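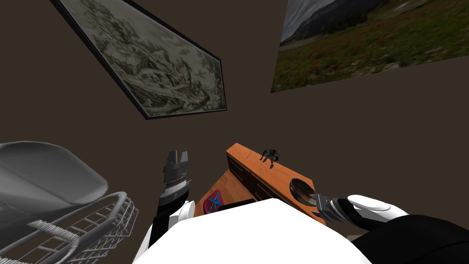
Framed landscape with trees, and an alpine meadow in colour, on a dark brown wall

Residency Diary: Mirberg Regional Library, September
12 comments | 2 shares

The second week of the local history residency was given over to the parish and council papers. Work commenced at 8.30 am in the upper reading room, the heating having been restored overnight. Ms Ruxandra Jitaru, who holds responsibility for the manuscripts, had set out the first four boxes of the Ağca bequest and a copy of the handling rules, which I signed.

The bequest consists of 294 letters, most of them between two sisters, one of whom remained in the district while the other took a teaching post on the coast. The earlier catalogue records them by date of receipt. It is my view that this order should be abandoned. Several replies have been filed ahead of the letters they answer, and a long dispute over the sale of a milking shed is scattered through three boxes. I have written to the Library proposing a new sequence and have asked that the old numbers be kept in brackets.

The morning's reading concerned water. In a dry autumn the elder sister describes neighbours drawing from the creek by agreement, each household on its own day, with the names written on a board at the crossing. She complains at length of a family who drew twice. Her spelling of the family's name varies, and I was unable to match it with the rates book. Mr Kjell Kristiansen has kindly offered to search the burial register on my behalf.

Lunch was taken in the staff kitchen. There was discussion of the parking arrangements, which remain unsatisfactory.

In the afternoon I met with Nanami Kinoshita to settle the programme for the public talk. It was agreed that the talk would run for forty minutes, that questions would be taken from the floor, and that no original letters would leave the building. Transcripts will be printed in large type. I had hoped to include the recipe for quince paste that appears in the younger sister's hand, but the final line is lost to a fold and the quantity of sugar cannot be established. Ms Kinoshita has a family recipe that may serve as a guide, although it should not be presented as the missing text.

Transcription continued until closing. The ink in the third box has faded to a pale brown and the writing is crossed, one set of lines running over the other, so progress was slow – five letters completed, and a sixth begun. One passage records the colour of the hills after rain and then, without a new paragraph, the price of boots. I have retained the run of the original.

A query has been received from Leobardo Esquivel regarding copyright in the unpublished letters. It has been referred to the Library's adviser, and quotation on this page will be limited until a reply is received.

Tomorrow I am to begin on the fourth box, which contains loose receipts and, according to the list, a school prize certificate. Ms Jitaru has asked that the receipts be flattened before they are read. The reading room closes early for staff training.

Last updated: September, 5.40 pm

Related entries
Residency Diary: Arrival and First Impressions
Residency Diary: The Council Minute Books
Kaede Takeda on Repairing Torn Letters
Visiting the Upper Reading Room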